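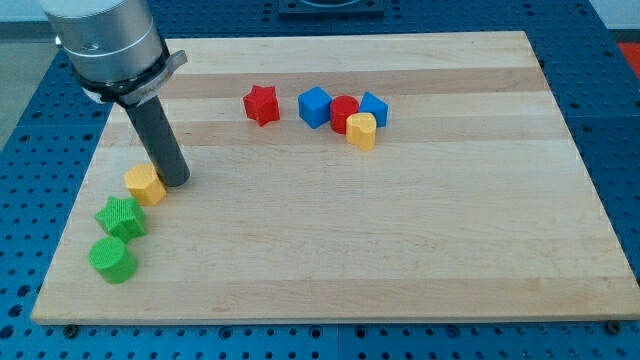

Ridwan Majimbun wrote to ask whether "top" in these sentences means the far side of the board or the upper face of a block, and said he'd had to throw out a morning's labelling because he had guessed wrong.

It means the far side. The upper face is always "the flat top" or "the top face". The notes under Position words have been rewritten to make that plain.

Skusetti Block Wording, README
Harniver, July
Print | E-mail

What's in it

1000 short English sentences about coloured blocks on a wooden board. Each one says where a block is, or where it should go. Typical entries:

put the green star next to the yellow hexagon
move the green cylinder a bit further left
keep the far group together and leave the middle clear
the hexagon goes behind the star, close but not touching

The sentences were written by people in Prerkthorpe who were asked to use whatever words came naturally. Spelling has been corrected to Australian usage (colour, centre, grey). Word choice has been left alone, so you will find "shove", "nudge", "pop it over" and "scooch".

Files

sentences.txt – one sentence per line, no numbering
shapes.txt – shape names and the other words people used for them
positions.txt – position words, with the sense we settled on
heldout.txt – 200 of the sentences, kept apart for testing and also present in sentences.txt

Shape names

The star gave no trouble. The hexagon is called "hex", "nut" and "the six-sided one". The cylinder is the messy one. Seen from above it is a circle, and a lot of people wrote "circle", "round one", "disc" or "button". All of these are accepted and mapped to cylinder in shapes.txt. "Ball" turned up too and is mapped the same way, with a flag.

Colour words

Yellow shades into orange on the sides of some blocks, depending on the light, and writers disagreed. Where a sentence says "orange" for the yellow hexagon, the word stays and the line is tagged Y/O. Green is green, whether the writer put "light green", "lime" or "dark green".

The board is usually "the board", sometimes "the wood" or "the tray". The blue surface under it is "the table". Nothing should be placed there, although a few sentences ask for it.

Position words

Left and right are the writer's left and right, looking across the board from the near edge.
Near and front mean the edge closest to the writer. Far, back and top mean the opposite edge.
Beside and next to allow a small gap. Touching and against do not.
Group means any blocks standing closer to each other than to the rest. Row is only used where they make a line, and that line may be a bit crooked.

"Above" is the worst word in the set. We read it as "further from the near edge" unless the sentence mentions stacking.

Known problems

Bolger's first batch has doubled spaces after full stops. Three sentences name a shape but no colour and can't be resolved when two blocks of that shape are out. They have been left in.

Changes since the last copy

Split "top" into two senses in positions.txt
Added "button" and "nut" to shapes.txt
Removed repeated lines and replaced them with new ones from the same writers

Corrections are welcome by e-mail. Please quote the whole sentence, as line order may change between copies.

Print | E-mail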